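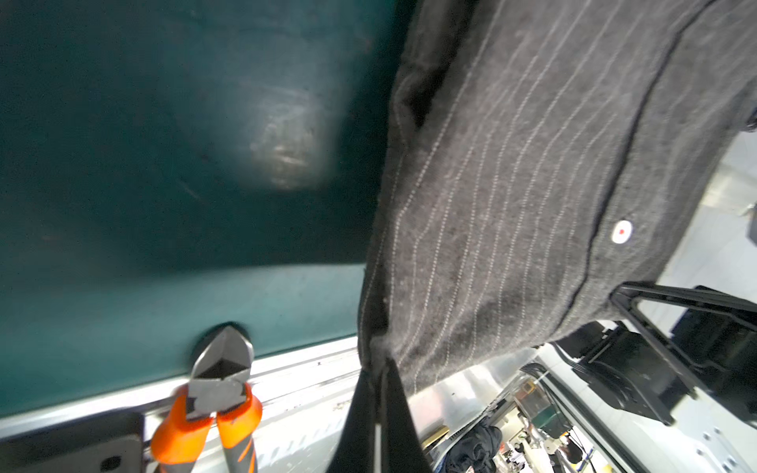 4. Fitting and Leveling the Grillgate Shelf

Read this section through once before you pick anything up. It takes two minutes, and putting a shelf up twice takes the rest of the afternoon.

Before you start

You will need a pencil, a spirit level, a screwdriver and the bag of 12 screws marked B. Bag A is for the door. The bags look identical, and we have written to the people who pack them.

Steps

1. Hold the wall rail at the height you want and draw a line along its top edge. If you share the house, agree on the height now.

2. Check the line with the level. Ceilings and baseboards are not to be trusted, particularly in houses with charm.

3. Mark the 6 screw holes through the rail, then put the rail down and drill. Drilling through the rail saves no time and voids the guarantee.

4. Fix the rail with 6 of the screws from bag B, starting in the middle and working outward. Leave each one a half turn loose until all are in.

5. Check the level again, then tighten.

6. Hook the shelf over the rail and push down until it clicks at both ends. One click means one end.

7. Drive the remaining screws up through the underside. Stop when they are snug. Pliers are for holding a stubborn fitting still, and should not be used to persuade a screw.

CAUTION: Do not stand on the shelf. Do not let anyone lighter than you stand on it either.

NOTE: Plaster walls need the longer anchors, sold separately. We would have put them in the box, but Huw Ifans in purchasing had views.

If the shelf rocks

Take it off and look behind the rail for grit, old paint or the pencil. Wipe the wall and start again from step 4. A shelf that still rocks usually has a bag A screw in it somewhere.

Cleaning

Use a damp cloth and a little dish soap. Scouring powder will take off the dirt and then carry on.

Text revised November 2023 by Ljubica Dimitriou. The door is covered in section 5, along with bag A.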